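Search this site Enter keywords Go

Simulation cell: wrist camera reset at Odov

The simulated two-arm cell at Odov went back into use on May 16, 2025. The Veltano update had shifted the wrist view, so we reset the camera mount and checked the jaws wide open over the patterned bowl.

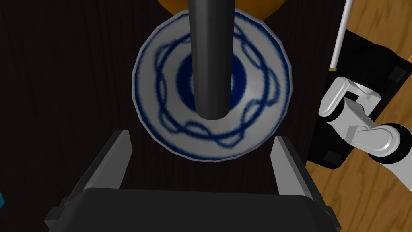

Finger settings

Both fingers now share one zero point. The old offset was 2 mm out on one side – enough to spoil a centred grip. We repeated the check with the jaws either side of the tall dark cylinder.
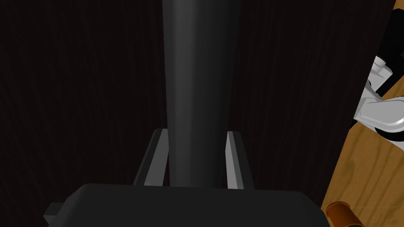
The new values are saved in the Likari folder, along with the log of 129 test runs. Please load them before starting a job, and leave the second arm's settings alone until July. Lighting is still set low and will be looked at then.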